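Equipment Planning Coordinator (two-arm work cell), Katden, Futholm site

May 2022

Katden is a small company that designs work cells for sorting and placing of small parts. We are now preparing to buy our first own two-arm cell, and we look for a person who will plan this purchase from the first list until the day when the equipment is accepted. The position is based in our Futholm office and it is full-time, for 17 months, with a possibility to continue.

Background of the position

Until now we have rented the equipment for each customer separately. This was good for short projects, but the rental takes a large part of every budget and we must return the arms when the tests become interesting. In the last planning round it was decided to own one cell with two arms on a shared table. Before we order anything, the layout is worked out in simulation. The table, the mounting, the arms and the small test pieces are all modeled, and the questions of reach and space are discussed on the model first.

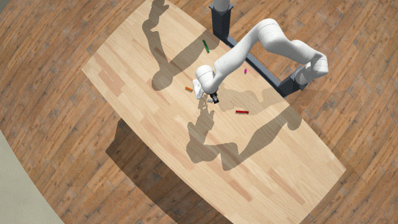 The simulation is done by our engineering group under Jarosław Sobczak. You will not be asked to program it. You will be asked to read what comes from it and to turn it into a purchase plan with prices, delivery times and conditions. For example, if the engineers move the mounting position of one arm, you should know which offers have to be asked again and what this does to the date of delivery.

What you will do

Keep the equipment list for the cell: arms, grippers, table, frame, mounting parts, spare fingers, cables, safety equipment.

Ask for offers from at least two suppliers for every larger item, and compare them in one sheet which other people can also understand.

Prepare the budget in two versions, one for purchase and one for a lease with later purchase.

Plan the room together with the building manager: power, floor load, door width, space for a person to walk behind the table.

Follow the orders, the deliveries and the acceptance tests. The cell should be accepted in December.

Write a short report for the management after each planning meeting. One page is enough.
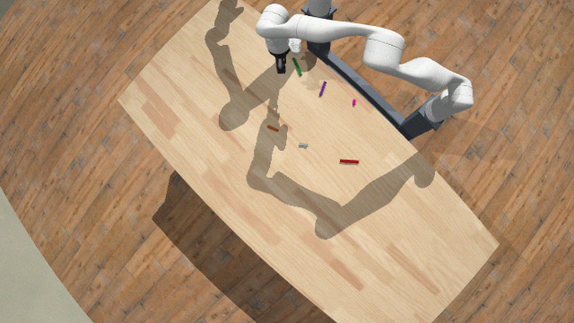

Layout study for the shared table, with small colored test pieces and one arm working over the tabletop.

The budget for accessories is managed separately from the budget for arms, and in our experience it is the more difficult one. Grippers, fingers and mounting plates are often ordered late and by different persons. We would like that all of this goes through one desk, which will be yours. Every single order above 400 euros needs a second signature from Anoma Roy, who is responsible for finance at Katden. Orders under this amount you can sign alone.

What we expect from you

You have at least 5 years of experience in technical purchasing, project planning or a similar work. Experience with industrial robots is welcome but not required. It is more important that you can read a technical drawing and a data sheet and are not shy to ask an engineer the same question two times.

You write clear English. Most of us are not native speakers, so we prefer short sentences in offers and emails.

You are comfortable with spreadsheets. We use a planning tool with the name Kelura for orders and deadlines. It can be learned in a few days and we will show it to you.

You can travel to suppliers a few times in the year, normally without staying overnight.

About the room

The cell will be placed in a closed room on the ground floor in Futholm. For the planning we use a room model with the table near the middle and the arms mounted at the back side of the tabletop. The final position is not decided, and your opinion on it is wanted from the first week.

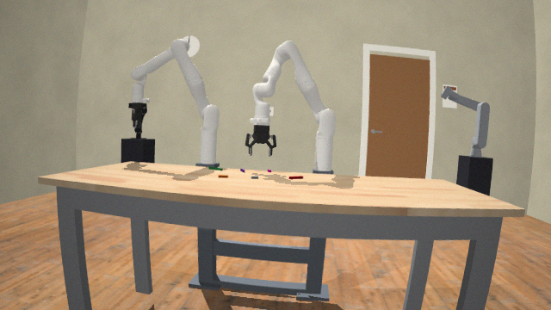
Please think also about the things which stand next to the table. Stands, fixtures and storage for test pieces need floor space and a line in the budget, and in an earlier project with our partner Ranjbar we forgot both. The new plan must have them from the beginning.

What we offer

A permanent desk in an office with 9 colleagues, flexible working hours, and up to two days of home office in a week. We pay for one outside training in each year, and you choose the subject together with your manager. The salary depends on your experience and will be discussed in the first interview. Please write us your expectation.

How to apply

Send your CV and a letter of one page to Anoma Roy at Katden, with the words "Equipment Planning" in the subject line. In the letter, please describe one purchase which you have planned, what it was supposed to cost and what it did cost in the end. Certificates can be sent later.

Interviews are held in Futholm or by video call, and they take one hour. Jarosław Sobczak will take part and will answer technical questions about the cell. Applications are read in the order in which they arrive, and every applicant receives an answer.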